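Lullberg Opens Applications for 2024 Skilled Trades Grants
DRASBRIDGE, March 1, 2024 – The Lullberg Foundation today opened applications for its annual Skilled Trades Grants, which help adults in the Drasbridge area pay for evening and weekend courses.

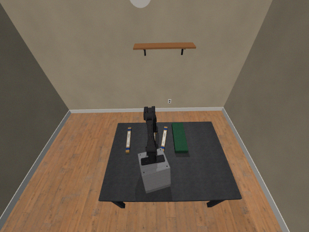
Who May Apply
Residents aged 18 or older who hold a place on an approved course beginning in September are eligible. Grants of up to $2,000 cover tuition, books and examination fees. The foundation will make 68 awards this year, with 15 reserved for applicants returning to work after caring for a family member.

Approved courses include plumbing, electrical installation, bookkeeping and commercial baking. Courses at Azimi College and the Flonovance Training Center both qualify – applicants should confirm their place with the school before applying.

The foundation has awarded 711 grants to date.

How to Apply
Forms are available from the foundation's office and at all Drasbridge public libraries. Applicants should include proof of address and a letter of acceptance. Decisions will be sent by mail.

About the Lullberg Foundation
The Lullberg Foundation supports adult education in Drasbridge and neighboring towns.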